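Search tips
Enter keyword
Go

Flowers at the Table: Getting a Bouquet From Paper to Vase Without Losing Your Mind

My aunt Ida arranged flowers standing up, in an apron, with the radio on, and she finished in six minutes. I sit down, and it takes me the better part of an evening. We both ended up with flowers in a vase, although hers tended to look as if they had been put there on purpose.

These are the things I've learned from doing it slowly.

Clear more table than you need. A mixed bouquet takes up twice the room once you've undone the string, and the stems will find your mail, your keyboard and your coffee. I push everything to the far corner and work in the middle. If you care about the tabletop, put an old towel down. If it's a pale table, put it down anyway, because lily pollen on a light surface is a long-term relationship.

Deal with the pollen first. Pinch the anthers off with a paper tissue as soon as each lily opens far enough to get at them. If some lands on a shirt, don't rub it and don't wet it. Press sticky tape on it and lift. Svenja Kleinschmidt, my neighbor, rubbed, and now owns a very nice gardening blouse.

One more word on lilies: if you have a cat, skip them altogether. Every part of the plant is dangerous to cats, and that includes the water in the vase.

Cut last, and cut under control. Take an inch or so off each stem at a slant with a clean, sharp knife or proper snips. Kitchen scissors crush the stem, and so do the snips I've had rusting in the drawer since I moved in. Strip off any leaf that would sit below the waterline. Do this over the towel, or you will be finding bits of leaf in December.

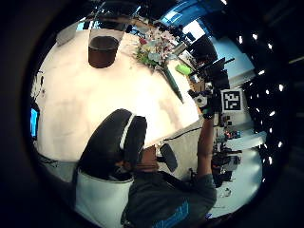

Pink, white and red on a pale table, with plenty of elbow room.

Pick a vase that is duller than the flowers. I own a patterned one from a shop called Koltine, and every bouquet I've put in it has lost the argument. Something plain and dark does the job much better, particularly with mixed colors. As for height, the old rule says the flowers should stand one and a half times as tall as the container. I follow it until I run out of stem.

Wash the vase as if you were going to drink from it. Hot water, dish soap, a bottle brush. For a neck too narrow for a brush, drop in a spoonful of uncooked rice with some soapy water and swirl. It makes a terrible noise and works well.

Start with the greenery. Cross the leafy stems so they hold each other up, then put in the big blooms, then fill the gaps with the small stuff. Turn the vase as you go. I forget this every time and make an arrangement with a front and a back, like a school play.

Change the water every two days. Flower food from the packet is worth using. Pennies, aspirin and vodka all have their supporters, and my mother-in-law, Hilde Segers, will defend the penny to anyone who stands still. I've tried it. I got the penny back.

Keep the vase away from the fruit bowl. Ripe apples and bananas give off ethylene, and that ages flowers in a hurry. Sunny windowsills and radiators are no better.

When the first blooms go, pull them out and recut the rest. By day 8 I'm usually down to 4 respectable stems, which move to a drinking glass by the sink and get more compliments there than the whole bunch did.

Next time: how to get candle wax out of a tablecloth, and whether the tablecloth deserved it.

We use cookies to remember your settings. Accept / Manage choices

Contact | Copyright Declercq Home Pages | Back to top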